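Slide 1. Spare parts numbering at Grorel
Speaker: Vasilică Tănase

Start with the old list. 2211 part numbers, entered by three plants under three sets of rules. Nokau used supplier codes. Gavrilă used drawing numbers. The main store used whatever fit the label.

Slide 2. Where duplicates come from
The same part gets a second number when the first can't be found by search. Most of ours differ in word order or units. Read two from the handout, then move on.

Slide 3. The merge rule
Match on drawing first, then dimensions, then material. If material is blank, stop. Do not merge on description alone — we did that in the July trial and had to undo 52 records by hand.
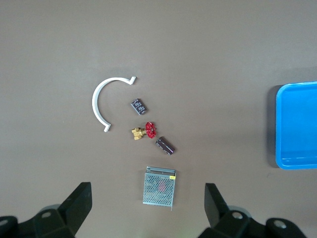
The oldest number survives the merge. Retired numbers stay searchable and point to the surviving one, so printed manuals still work. They are never reissued.

Slide 4. Zurinance export
Field limit is 400 characters. Long notes get trimmed without a warning. Check the notes field before export and move anything long to an attachment.

Slide 5. Open items
Kits still have no rule. Gavrilă wants a number for the kit and one for each part in it; Nokau wants the kit number only. Ask for comments by email. Skip this slide if time is short.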